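Dymphna Ó Conaill
May 24, 2021

1/ Our simulation group at Palard wrote a good practice sheet for two-arm robots. It has 34 rules. I will share a few I use every day.

2/ Rule one: before any motion, both grippers must be in view of the robot's own camera. If one is hidden, we stop and write it down.

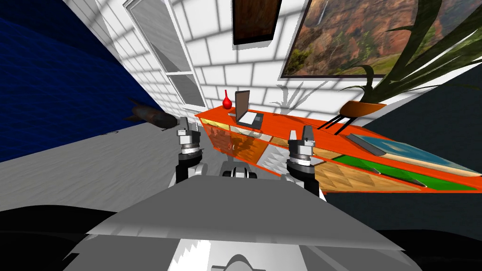
Both grippers up, orange shelf and laptop ahead.

3/ Next, tilt. A tilted view is allowed, but the angle must be in the log. Semeniuk did not log it in January and we had to repeat 26 runs – a sad week.

4/ Loose things on the floor must go in the object list, also when the task does not touch them. 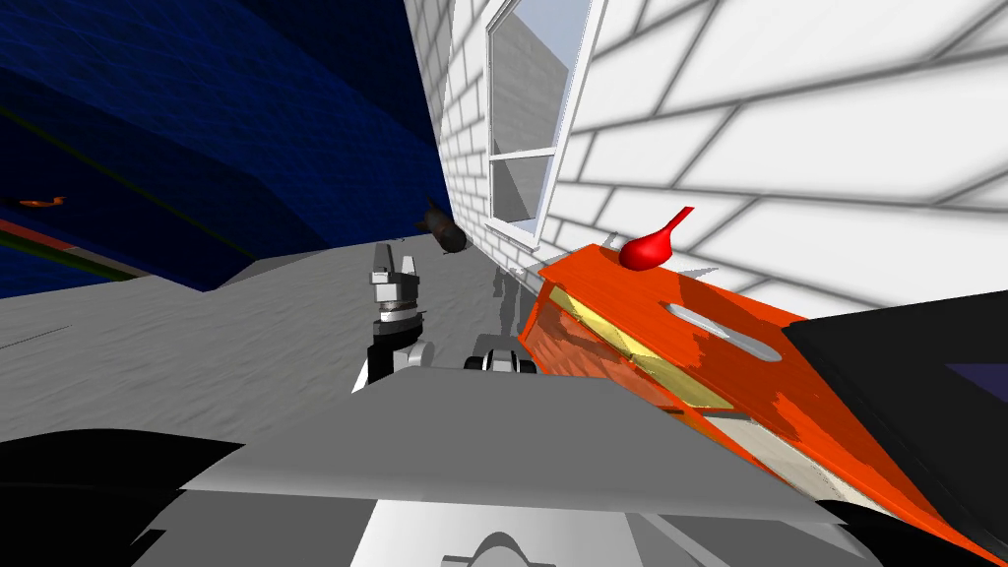 5/ RULES FOR THE GRIPPER

Start open and empty. Keep fingers away from small items near an edge until the plan is checked by a second person.
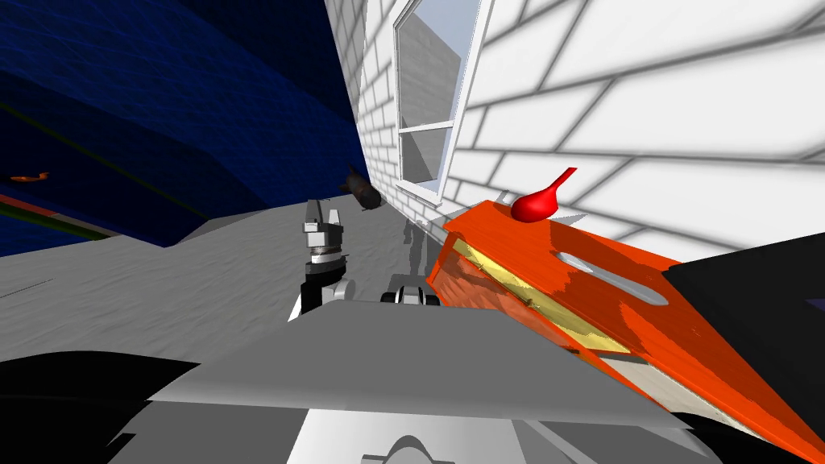

Gripper open, red item on the orange box.

6/ The sheet is still a draft. If your lab has a better rule for tilt, please write me.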